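Two hand-held grippers, first full comparison
May 13, 2021

I have had both sets of hand-held grippers for long enough now to have an opinion, so I am writing it down before I forget the details. Valdemar Kárason asked me for a short version. The short version is that I would buy the Gramonis jaws and the Erura camera, and you can't buy them that way.

Some background for people who found this page through a search. I have been interested in collecting arm motions by hand since last November, when Vibeke Bjarnason let me try hers for an afternoon. You hold a gripper in each hand, do a task on a table, and the recording gets turned into motions an arm can repeat later. The arm on my bench is a Flurkton, bought used. It is slow and the second joint whines, but it follows what it is given.

Weight

The Gramonis is the heavier of the two and it sits in the hand better. The Erura is light but the weight is all in front, and after a long run of picks my wrists were sore from holding the nose up. I moved the battery back on one of them with a strap and that helped some. I would rather have had a longer handle.

Jaws

The Gramonis pads are softer and they hold small things well. Coins are still bad on both. With a pen or a bottle cap I could not tell them apart. The Erura jaws close faster, and I found I was squeezing harder than I needed to, which shows up in the log as a spike at the end of every close. When the Flurkton plays it back, it does the same thing and crushes paper cups.

Leaves are a good test, by the way. Artificial ones bend and spring back and the jaws slide off the stem unless you come in square. I got better at it with practice on both sets, so I don't trust my early numbers there.

Camera

Both makers put a wide lens behind the fingers, and both let you see a lot of the room along with the work. I like that. The tracking wants things in the background to hold on to, and a bare wall close up is the worst case. The Erura has the better exposure control by a good margin. The Gramonis takes a moment to settle when you swing from the table toward a window or a ceiling light – long enough to lose a few poses at the start of a pick.

Markers

The square markers need to stay flat and clean. I had one corner lift on me and spent an evening blaming the software. If you print your own, use matte paper. Glossy is fine until you turn it toward a light.

Logs

I kept 1037 recordings out of the whole comparison and the tracker accepted 1023 of them. The 14 it threw out were mostly short ones where I had one gripper covering the other. I could have trimmed those by hand and saved a few, but I didn't bother.

Working over a table with a pair looks like this, first from head height and then from the grippers' own cameras.

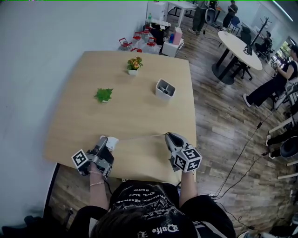
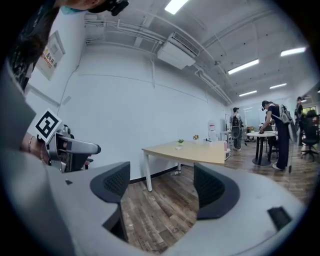
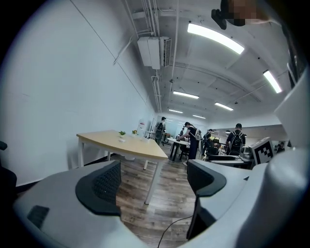
Controller

I ran everything through the Damgaard controller, firmware build 2361. Setup took most of a morning. The manual has the two cable diagrams swapped, so if you get power and no data, try the other page. After that it ran without trouble, apart from one restart when I unplugged a gripper during a save.

The one setting I would change from the default is the smoothing on the jaw position. It comes set high, and it rounds off the quick closes. I turned it down until the playback on the arm matched what my hand had done, and then turned it up one step again, which quieted the second joint a little.

I still have to try both sets with gloves on, and Vibeke wants to know if the Gramonis pads fit on the Erura fingers. The screw spacing looks close. I will measure it when I have them apart to clean them.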